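We use cookies to keep this site working. Accept | Settings

Sendley Robotics Club: Gripper Handbook
Posted in January by the build team

Section 6. Fitting the finger pads and recording a first set

Read Section 5 before you begin. The linkage arms must already be on the body.

1. Lay the gripper on a flat bench with the fingers pointing away from you.

2. Check each pivot bolt with the hex key from the Amini kit. Turn it until it stops, then back it off slightly. Both arms should swing under their own weight.

CAUTION: Do not use threadlocker on the pivot bolts. It creeps into the joint and the arm has to be replaced.

3. Slide a pad onto each fingertip, textured side facing in. Close the fingers by hand. The pads should meet flat along their full length.

4. Connect the camera and start the Fulance recorder. Wait for the frame counter to move.

5. Open and close the fingers 6 times. The recorder uses this to set the range.

NOTE: If the range reads below 119, one pad is seated too low. Go back to step 3.

6. Pick a drawer or cabinet with a handle you can reach without stretching. Approach slowly with the fingers open and stop just short of the handle. 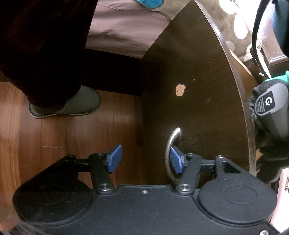
Can we use round or curved handles for the first set?
Any handle is fine as long as both pads can close on it. Grip a curved one near the middle and keep your wrist still while you pull.

7. Close on the handle, pull, push back, and release. Leave 2 seconds between tries.

8. Save the set to the Wendum folder under your team name. A full card holds some 4,000 clips, so clear it before the next team signs the gripper out.

CAUTION: Keep fingers and sleeves clear of the linkage when it closes.

Section 7 covers checking the clips.

Sendley Robotics Club | Contact | Copyright | Back to top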